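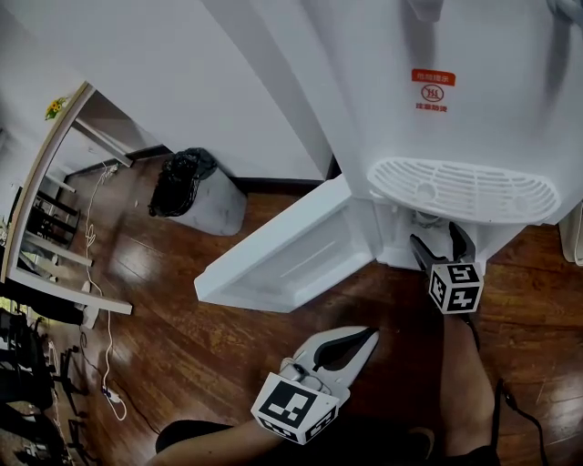
4 min read

How to test whether a robot can handle one small chore

Pick a chore you do without thinking. Mine is getting into the bottom cabinet of a water dispenser, and I love it as a test! There's a door to swing, a dark space behind it, and hardly any room for a wrist. If you want to know how close machines are to helping at home, start there and skip the dancing videos.

What you'll need: a dispenser with a cabinet base, a pair of two-finger grippers you can hold in your hands, and a free afternoon. If you already have an arm, great, but leave it switched off for now.

Step 1. Do the chore by hand, slowly. Notice how much your fingertips do before your arm moves at all (they hunt for the edge, slip behind it, then pull on a curve).

Step 2. Do it again with the grippers. I was sure this would be easy, and I fumbled the door over and over. You lose nearly all your sense of touch, and that's exactly what the machine is up against.

Step 3. Split the job into pieces: find the edge, open the door, hold it clear, reach in, back out, close. Score each piece separately. A robot that opens the door beautifully and then bumps it shut with its elbow has still taught you something.

Step 4. Now hand it over to the machine. Keep it well away from the hot tap, unplug the dispenser, and stay by the stop button.

Step 5. Change one thing. Turn the dispenser a little, or dim the lights. My friend Leonie McKinnon ran this in her kitchen in Gera with an arm she calls Gurkis, and out of 500 tries it got the door open 140 times. She moved the dispenser two inches and had to start over.

So can they do it yet? Some of it, in a room they know, with somebody standing by. Doors are getting good. Reaching into the dark behind them is still rough, and Diễm Hứa, who helped me set up my scoring, thinks touch sensing will matter more there than better cameras. I'm inclined to agree, and I'm trying padded fingers next.

If you run this on a different cabinet, write down which way the door swings. I forgot, and had to redo my whole first sheet.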